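# Kostivik Listings: a data card for a regional TV antiques archive

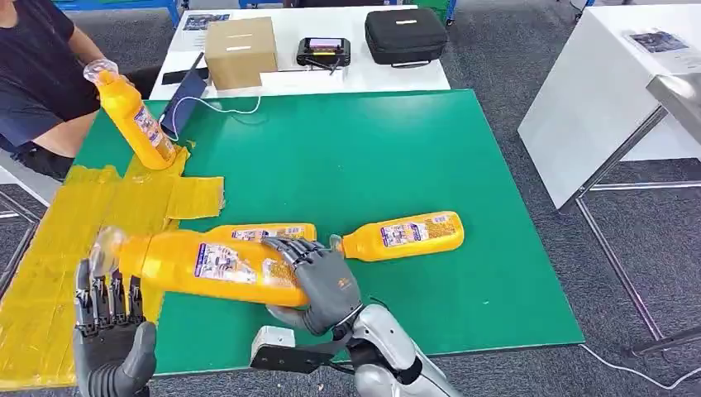 *Yellow bottles on a green mat.*

Hello, and thank you for stopping by! Kostivik Listings is a small, plain-text collection of episode listings for valuation and collecting programs, the kind where people bring in a clock from the hallway and a kindly expert turns it over and looks at the bottom. I started typing these up for my own use, and then a few other people wanted them too, so now there is a proper card to go with the files.

## What you get

The collection covers 9 programs, with 40 series between them. Every episode has its own line, and each line holds the program name, series number, episode number, venue, running length and a short summary. If an episode was later cut down for an afternoon slot, the shorter version gets a line of its own and points back to the long one. I went back and forth on this for ages (the earliest version lumped them together, and it was a mess when you wanted to find a particular teapot).

The files:

- `episodes.csv` has the listings themselves
- `venues.csv` has the halls, houses and schools, with older spellings kept
- `objects.csv` has the items named in each summary, tagged by type
- `notes.txt` is me rambling about odd cases, and well worth reading before you write in

## Where the text comes from

Most of the summaries were typed from the weekly program guide put out by Bornel, who kindly let us use their back issues. The rest were written fresh by Kacper Wieczorek, who watched the episodes that had never been given more than a title. You can tell his from the others by the `kw` in the source column, and also because he cannot resist a good barometer.

The Virág series is the patchy one. It ran late in the evening, the guide often just said "more treasures," and 12 of its episodes still have an empty summary. I would love to fill those in! If you have old tapes in a cupboard, please do get in touch.

## Things to watch out for

Values are given as spoken on the program, in the money of the day, and they haven't been adjusted for anything. Please don't use them to price your grandmother's dinner service. Experts also change their minds, and there are 3 objects that came back on a later show with a quite different story attached. Both stories are kept, with the same object number.

Venue names follow whatever was said on screen. Nirkance Hall is sometimes just "Nirkance," and once it is "the old school at Nirkance," and I've left all of those alone in the venue column and put the tidy name beside them.

Object types are loose. "Ceramics" takes in tiles and doorknobs. "Toys" has a rocking horse that could just as well be furniture, and I moved it twice before giving up.

## Using it

Take it, share it, mend it, build a little search page on it. A mention of Kostivik Listings is appreciated. Corrections can be sent in as a changed line with a word about where you found it. The next batch goes up in March.

Filed under: Television > Antiques & Collecting > Episode Guides

**Comments**

**tallcase_meg:** Found the episode with my aunt's sewing box in about two minutes. She was thrilled, and then cross that the summary calls it "modest."

**R. Dunmore:** Venue column has trailing spaces in the Virág rows, which breaks my join. Easy to strip but worth a fix at your end.

**pewterpot:** Is there any plan to add the radio shows? I have a stack of the Bornel guides in the garage and could start typing on Saturday.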